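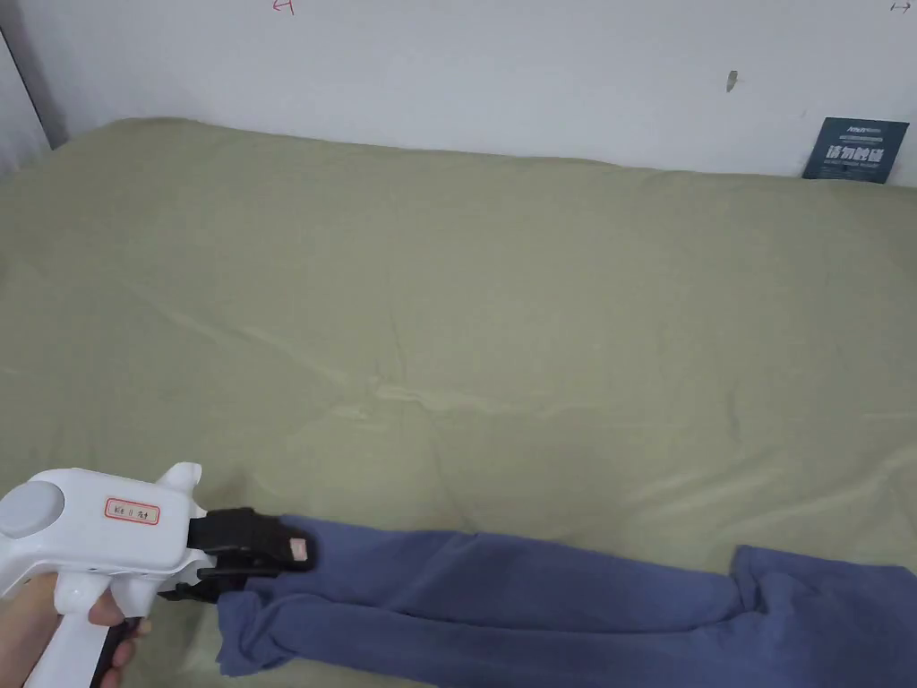 Knit trousers on the green sheet, waistband or hem not yet sorted.

Bed Folding, Soft Knits: Gallery and Notes

Notes by Ifeoma Abubakar. Posted 14/01/2025.

This page collects the bed-folding notes for the Wodlow flat. It covers soft knits only: trackpants, leggings, windcheaters and jumpers. Shirts and anything with a stiff collar are on a separate page, as are towels. The method assumes a made bed with one fitted sheet, no doona and no pillows, and one person's washing at a time.

The bed is used in place of a table because of its area. A kitchen bench will take a pair of trackpants lengthwise but not a windcheater with both sleeves out. The drawback is compliance. A mattress gives under the hand, so a crease pressed on a bed is softer than one pressed on timber, and the fold needs to be checked by eye before the garment is moved to the pile.

Sheet

Pale green, plain, no pattern. A plain sheet was chosen over the striped one in August. Stripes were useful for alignment but made dark hems hard to read in the evening. The present sheet gives adequate contrast with blues, greys and black. It is poor for khaki, and Erasto Rweyemamu has asked that khaki items be done at the other end of the flat on the white one.

The fitted sheet should be pulled tight before starting. Slack in the sheet travels with the garment and ends up under the fold.

Trousers

Trousers are laid across the bed, parallel to the wall, legs together. Procedure:

Take the garment by one end and draw it out until the bunching clears.
Separate the legs and run a hand down each to find any section that has doubled back on itself.
Lay one leg over the other, seams matched.
Fold hem to waist, then once more. Long pairs take a third fold.

The common fault is a leg end left folded under. It adds a lump at the hem and the finished item will not sit flat in a Torkley drawer insert, which has an internal height of 11 cm. Rachid El Idrissi shakes each pair out by the waistband first and skips the second step. This works on heavier fleece. On light jersey it tends to twist the legs and the time saved is lost again.

Elastic waists are folded with the drawcord inside. Cords left outside catch on the next item in the pile.

Tops
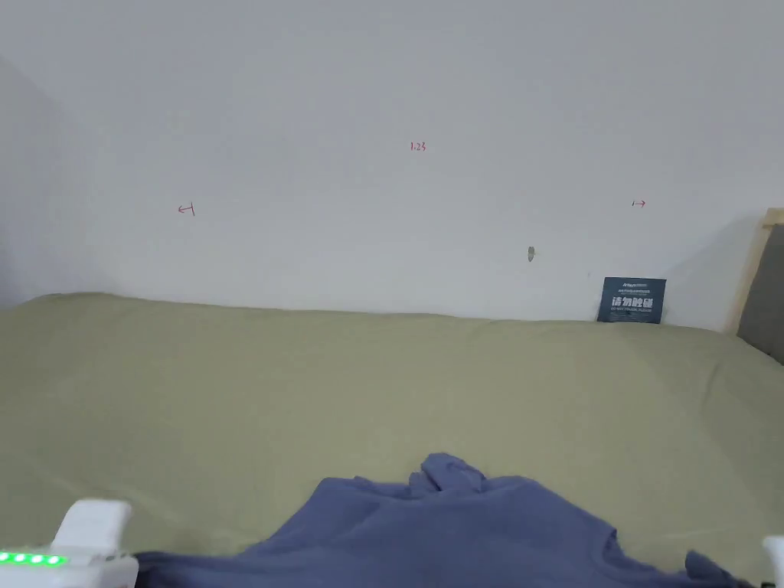 Tops go on the near side of the bed so that the reach to the far hem stays short. Work from the shoulders down. The neck opening is the reference point and everything else is squared to it — hems on knitwear wander after a few washes and should not be trusted.

Procedure for a long-sleeved top:

Turn face down, neck away from you.
Smooth from the centre out to each side seam.
Bring one side in to the mid-line and lay the sleeve straight down the back.
Repeat for the other side.
Fold from the hem up in thirds.

A hood, where there is one, is laid flat over the back before the last fold. It is not stuffed inside. Kiprono Ogola prefers to roll hooded tops and store them on end; rolled items are accepted in the lower drawer only.

Heavy knits are folded in half, not thirds. Three layers of a thick jumper will spring open within the hour regardless of how well it was pressed.

Writing on the wall

The figure 1.23 in red, with an arrow to either side, is still up behind the bed. Several readers have asked for it to be removed. It will come off when the room is next painted. The paint is matte and does not tolerate scrubbing, and a test with a Zemitz sponge in the hallway left a shiny patch more noticeable than the original mark. The chip lower down will be filled on the same visit.

The dark blue card against the wall, 请勿触碰, is to stay where it is. It asks people not to touch. Please fold in front of it and do not use it as a folding board. A proper board is in the cupboard under reference 3872.

Piles

Finished items go to the foot of the bed in two piles, trousers and tops. Maximum height is up to 5 items for fleece. Beyond that the pile leans, the mattress being what it is, and the bottom item loses its edge. Light jersey can go higher.

Piles are carried to the drawers one at a time with a hand under and a hand on top. Erick Magesa has built a shallow carrying tray from a Rocha shelf offcut, lined with felt. It is good for tops. Trousers slide on it when the tray is tilted through the doorway, and a rubber mat has been ordered to replace the felt.

Drawer allocation

Top drawer: leggings and light jersey.
Second drawer: trackpants.
Third drawer: long-sleeved tops.
Lower drawer: heavy knits and anything rolled.

The colour order previously listed here has been dropped. It added a sorting pass and was not being kept up past the second drawer. Within each drawer, items now stand on edge with the folded side up.

Corrections

An earlier version of this page gave 4 folds for long trousers. Three is correct. The reader who wrote in about inside-out items is right that they should be turned before they reach the bed, and the laundry page has been amended to say so.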